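Dekthorpe Community Help > Robotics and Automation > Cameras and Controllers

Home Topics Unsolved Popular Rules Sign In

Comparing two forward cameras and two controllers on a simulated sidewalk robot before purchase

Posted by Handard Operations Desk

Our department is preparing to select a camera and controller combination for a small sidewalk robot. Before funds are committed, we have been directed to complete the comparison in simulation. The city model we are using has intersections, storefronts, street furniture and ordinary sidewalks, and the robot is driven through it on fixed routes.

Two cameras are under review. The first has a field of view of 80 degrees. The second is a wide unit and covers more of the ground near the chassis, with visible stretching toward the corners. Two controllers are also under review: the stock controller supplied with the base, and the Nic Giolla controller, which accepts a velocity command and applies its own smoothing.

To date we have completed 159 runs and saved 2,971 still frames. The results do not agree from one location to the next. At crossings, the stock controller holds its heading well with either camera. On the sidewalk, the Nic Giolla controller is steadier, but it slows down near posts and railings even when the planned path is clear. We cannot tell whether the difference comes from the camera, the controller or the locations we chose. We would appreciate guidance on the following points:

How should the runs be arranged so that the camera and the controller can be judged separately?

Are the locations suitable, or should they be replaced?

Is it acceptable to report a single score for each combination?

Three of the locations in use are attached to this post.
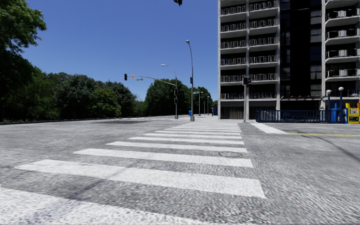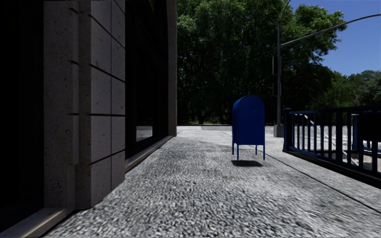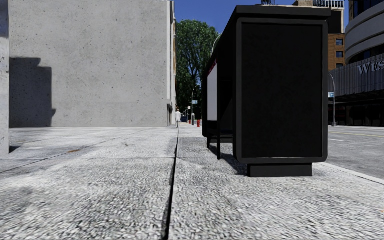 Should the camera and the controller be changed at the same time between runs?

Change one of them and hold the other fixed until the full set of routes has been driven. If both are changed together, a difference in the result cannot be assigned to either one.

Posted by Hondley Test Office

The short reply directly under the attachments is correct, and it should be the starting point. With two cameras and two controllers there are four combinations. Each combination should be driven over every route, from the same start position, with the same random seed and the same lighting setting. If your earlier runs were not matched in this way, we would keep them as practice material and begin a new set. It is tempting to sort through old runs and pair them up afterward. We attempted this once and spent longer on the sorting than the new runs would have taken.

On the matter of locations, we would keep all three and report them separately. A painted crosswalk offers strong contrast on a flat road, and most controllers will hold a heading there if the camera can see the stripes. A walkway with a mailbox and a railing is a different test. The thin legs of the mailbox and the upright bars of the railing are hard on any depth estimate, and a controller that smooths its commands may respond late or brake early. The long joint in the paving beside the bus shelter deserves its own note in the report. Lane-following code will sometimes treat such a line as a boundary and hug one side of it. Please check whether your planner is doing this before the controller is blamed.

Your slowdown near posts may be caused by the obstacle margin. The stock controller and the Nic Giolla controller may not be reading that margin from the same settings file. Print the value that each one is using at run time -- do not rely on the file alone.

We would not report a single score. Give heading error, stopping distance and number of unneeded stops for each location, and let the reader weigh them. If management requires one figure, show the table beside it.

Lens correction should be settled before any of this begins. If the wide camera is corrected and the other is not, the comparison will include the correction routine as well as the camera. Record the camera height and tilt with every run. A low mounting fills much of the image with pavement, and a tilt of 2 degrees moves the horizon enough to affect some detectors.

Posted by Unit 4 Workshop

We use the wide one. It works fine in our simulator and we have had no complaints. The other brand of controller was difficult to install so we sent it back. I would just pick the wide camera and the stock controller and save the time. Make sure the drivers are up to date.

Posted by Handard Operations Desk

Thank you for these replies. The obstacle margin was different between the two controllers. The Nic Giolla controller was using its built-in default and was not reading our settings file at all. With the margins matched, the early braking near the railing is reduced, though it has not gone away completely. It now appears mostly with the 80 degree camera, and we are looking into the depth estimate as suggested.

We have started a new matched set and expect to finish it in August. The earlier runs have been placed in a separate folder. We will post the table for each location under this topic when the set is complete, including the camera height and tilt.

Contact the Help Desk | Copyright Dekthorpe Community Help | Back to top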